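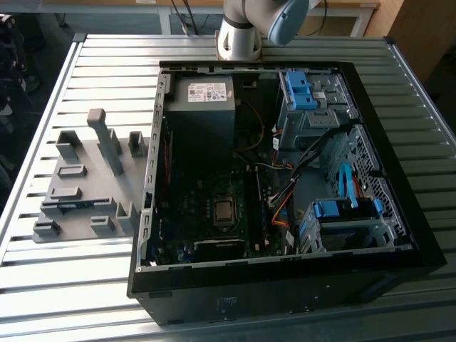 The tower on its side with the panel off. Power supply up in the corner, processor sitting bare in its socket, and that blue latch on the drive cage.

Old Tower, Opened Up: A Gallery

Posted April 17, 2022

I've been promising to put this page up for ages, and then the weather got nice and I went outside like a normal person. Anyway! It's a page about one desktop computer, the sort that used to live under every desk in every office in Florkonbridge, and what you find when you take the side off and really look. I got mine at the Ghasemi surplus sale for 24 dollars, which my family thinks was 24 dollars too many.

I'm not a technician. I fix up old computers the way other people do jigsaw puzzles, on the weekends, with the radio on, and I like the insides better than the outsides. If you came here for benchmarks you're going to be let down. If you like brackets and latches and stickers, pull up a chair.

There's just the one picture for now, up at the top, so I've split my notes by what you're looking at. Scroll back up as often as you like (I do).

The case
Black on the outside, gray steel on the inside, same as a million others. I have a soft spot for the thick rim along the edges. Cases like this were built to be kicked by people in office chairs, and they mostly survived it. Mine weighs more than my dog. Lay it flat before you do anything inside, please, because working on a standing tower with one hand holding a flashlight is how I lost a screw in 2019 that I still think about.

The power supply
The gray box in the upper left of the inside. I love a spec label, all that tiny black print and the bar codes and the little certification symbols crammed in together, and then a red-orange sticker at the end for a bit of cheer. You don't open these, by the way. Not even if you're curious, and I'm very curious. A power supply can hold a charge after it's been unplugged, so if one goes bad I swap the whole thing and move on.

The yellow-orange cable
It comes down from the power supply toward the middle of the case in a nice lazy curve. No deep thoughts on this one, I just like the color.

The motherboard
Dark green! I miss green boards. So many of the new ones are black, and they look very serious, and I can never find anything on them. On a green one the little components stand out and you can trace your way across with a fingertip (not touching). I spent a whole evening in July doing that with a different machine and a bowl of cherries, and I'd recommend it to anyone.

The processor
Right near the center of the board, brownish, held in its square socket by a metal bracket. It's always smaller than people expect. My niece asked if that was "the whole computer" and I said well, sort of, and then talked for so long that she went to get a snack. If you ever take a cooler off one of these yourself, go slow and twist a little before you lift. Old thermal paste can hang on like glue, and I've pulled a chip right out of its socket that way. Felt sick for an hour.

Memory slot
The long black one to the right of the socket. First-timers push memory in as if they're going to hurt it, but it does need a firm press at both ends until the clips come up. Check the notch first. If it doesn't want to go, it's the wrong way around or the wrong kind, and pushing harder has never once helped me.

The heatsink
Down toward the lower edge of the board there's a dark block with a light pattern on it. Heatsinks in general are the best dust collectors ever designed. I go at them with a soft paintbrush, an old one I bought for watercolors back when I was going to be a person who does watercolors.

The blue latch
My favorite thing on the page! Bright blue plastic on top of a gray metal drive cage. There's a second drive bay in the lower right with a blue carrier handle on it too, so somebody in the design department was having a good day. I'm a big believer in colored plastic inside computers. It says "put your hand on me" and you don't need to dig out a manual.

The wires
Black, orange and red, in a bundle that goes on a diagonal from the cage down across the middle. I know, I know, cable management. People write to me about this. I do tidy cables when I close a machine up, with those reusable fabric ties from Paltirex (the pack of 5 lasts me forever), but I'm not going to pretend the inside of an office tower should look like a show car. There's a thin red cable down the left side near the slot rail as well, and that one's keeping to itself very politely.

The light blue SATA cable
Loops up from the second drive bay. SATA cables were such a relief after the wide gray ribbon ones, which I used to fold and tuck and swear at. I keep a shoebox of spares and the light blue ones always get picked first. Not a technical decision.

The perforated panel
Over on the right side, gray metal with a grid of rectangular holes. I could look at a good grid all day. They're a pain to clean, though, so have cotton swabs handy and something decent to listen to.

The slot rail
The row of rectangular openings on the left side of the chassis, where expansion cards go. I have a drawer full of those little metal slot covers from machines I've taken apart over the years, and I can't throw them out. They make excellent bookmarks and pretty good plant labels.

A few odds and ends, for those of you who always ask:

The slatted aluminum table gets a lot of love from me. Those long metal slats look so neat under a computer.

Screws go in a muffin tin, one cup for each part I take off. Low tech, never fails, do not let anyone bake in it afterward.

The Handness newsletter was kind enough to mention my last gallery and 456 of you came over in one afternoon, which is a crowd by my standards. The counter at the bottom of the page says 3,892 as I type this. Hello to all of you! Some of you sent pictures of your own opened-up towers and I loved every one, especially the one with the ladybug stickers.

Next up I want to do a page about keyboards, if I can find the good one in the garage. Comments are open below, and if you know where to get replacement blue drive handles, write to me first.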